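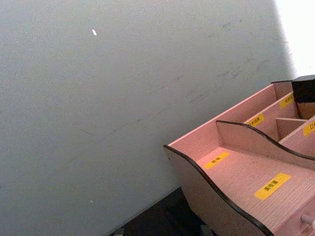

Wall scuffs behind the organizer, with the label strips inside.

Scuff marks on matte gray wall and label residue in a desk organizer

Posted by Devendra Uniyal, 29 November 2018

I have two problems at the same desk. The wall is painted in a gray matte emulsion, and it has picked up dark streaks that run diagonally at desk height. I tried a damp melamine sponge on a test spot lower down and got a shiny patch, so I stopped.

The second problem is the organizer that stands against the wall. The compartments are labeled with yellow printed strips, and I want to change what goes where. The strips are paper as far as I can tell. I lifted the corner of one and it started to take the surface with it. The organizer came as a flat kit under the name Plodska, and the sheet that came with it says nothing about cleaning.

What removes the marks without polishing the paint, and what takes off the labels without damaging the panels?

Bent Bisgaard

Matte paint burnishes under pressure. Melamine foam is a fine abrasive, and on a flat finish it will leave a shiny spot nearly every time. Use this order instead and stop as soon as the mark is gone:

1. Dry microfiber cloth, light strokes.
2. White vinyl eraser, clean edge, short strokes in one direction. Brush off the crumbs.
3. Soft cloth wrung out in lukewarm water with one drop of dish soap. Dab, then blot dry.

Chips are a separate matter. The small white speck on your wall looks like missing paint to me, and no cleaner will help with that. Touch it in with the original paint on the tip of a toothpick.

If the shiny patch bothers you, you can try 3,000 grit paper with almost no pressure, but on a flat finish that can make it worse. Repainting from corner to corner is the only dependable repair. 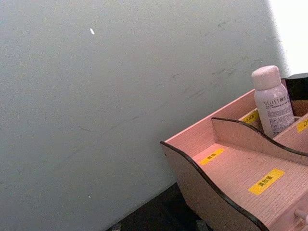
Label adhesive on thin board gives way to warmth. Set a hair dryer on low, hold it 25 cm away and warm one strip for 22 seconds, then peel it back flat on itself. The two yellow strips on the floor of the front compartment are the ones to begin with, as there is more room for your fingers there than in the slots behind. Keep the heat off the dark edging, which may be a glued tape. Remove residue with a rubber crepe block. I would leave solvents alone unless you know what the pink finish is – alcohol will lift some stains and lacquers.

Yanti Majimbun

Just paint it. A tester pot covers that much wall and takes less time than rubbing at it.

Put new labels over the old ones if they are the same size.

Eamon Tully

Agree with Bent on the eraser. Two additions.

The marks will come back if the organizer is pushed against the wall each time something is put in it. Stick felt pads on the back panel, near the top, or move the whole thing forward by the width of a finger. I use the 300 mm Bivent felt strip cut into short lengths.

Before relabeling, empty everything and decide on the layout with the contents in front of you. Small lidded jars can stay outside on the desk if they are used daily. I did mine in September and changed my mind twice, so pencil on masking tape is enough for the first week.

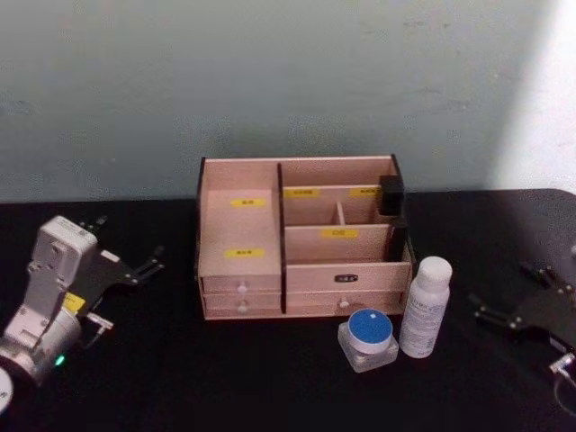 Compartment order, front to back

Front: things picked up every day.
Rear cells: clips, spare leads, anything short enough to vanish in a deep section.
Tall section: rulers and scissors, points down.
Drawers: refills and papers. If a drawer sticks, rub candle wax on the runners – oil swells bare board.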